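Drinks can deposit scheme to start in Hundemard in November

Shoppers in Hundemard will pay a small deposit on every canned drink from November, and get it back when they return the empty can to one of 12 collection points across the town.

The scheme was approved by the town council on Sunday evening after a long meeting at Nordin Hall. It covers metal drinks cans only. Plastic and glass bottles are left out for now, although the council says it will look at both next year.

Under the plan, the deposit will be added at the till and shown as a separate line on the receipt. Anyone can return a can, whether or not they bought it in the town, as long as it carries the scheme's mark. Cans without the mark will still be accepted for recycling but no money will be paid on them.

Mỹ Cao, the councillor who put the plan forward, said litter along the river path had been the main complaint at her surgeries for two years running. A clean-up in the spring filled more than 100 sacks between the footbridge and the old Dirkent mill, and she said most of what came out of the reeds was drinks cans.

"People were fed up with picking up the same stuff every month," she said. "We had bins put in, we had signs put in, and the path looked the same by the next weekend. I think a bit of money on each can will do more than another sign."

The council has set aside money for the first year. After that the scheme is meant to pay for itself from the sale of the scrap metal and from deposits that are never claimed. Any surplus will go to the upkeep of the river path and the two play areas beside it. 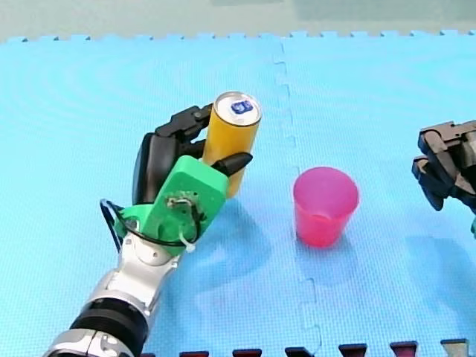

How returns will work

Eight of the collection points will be in shops and the other four will be outdoors, at the swimming pool, the bus station, Nordin Hall and the car park on Mill Lane. The outdoor points will be open from 7am to 10pm. Those in shops will keep the same hours as the shop.

Cans should be empty and should not be crushed, so that the mark on the side can be read. Dented cans will be taken if the mark is still clear. The deposit will be paid as a printed voucher, which can be spent in any shop taking part or swapped for cash at the council offices on weekday mornings. Vouchers will last for 12 months.

There is also a button for giving the money away. In the first year, donations will be shared between the youth club and the food bank, and residents will be asked to suggest other groups in time for the second.

Cafes, pubs and takeaways will not have to charge the deposit on drinks served at the table. They will have to charge it on cans taken away. Clubs and offices that get through a lot of cans can ask for a collection sack and have the deposit paid by bank transfer, and forms for this will be on the council's website before the start date.

Small shops ask for more time

Not everyone at the meeting was in favour. The owner of a newsagent's on Dirkent Road told councillors that he had no space for a return machine and did not want sticky cans stored behind the counter next to the sweets. Another shopkeeper said the change would mean new price labels and a till update, both at her own cost, just before the Christmas rush.

The council agreed that shops with a small sales area will not have to take cans back unless they choose to. They will still have to charge the deposit. A grant will be offered towards till updates, and shops will be allowed to sell off old stock without the mark until the end of January.

The collection contract has gone to Roltis, a waste firm that already empties the paper banks in the town. Its vans will visit the busiest points every day and the rest twice a week. The firm will take the cans to its yard on the bypass, where they will be pressed into bales and sold.

A short trial was held at the swimming pool over the summer. In that time 2,000 cans were handed in, and staff said the main problem was queues on Saturday mornings, when families brought a week's worth at once. A second return slot will be fitted there before the scheme opens.

Leaflets will be sent to every household next month. Residents who have trouble getting to a collection point can ask for help from the council's waste team, who will pick up cans along with the ordinary recycling and send the vouchers by post.

A drop-in session for shop owners will be held at Nordin Hall at 6pm on the first day of the leaflet delivery. There is no need to book.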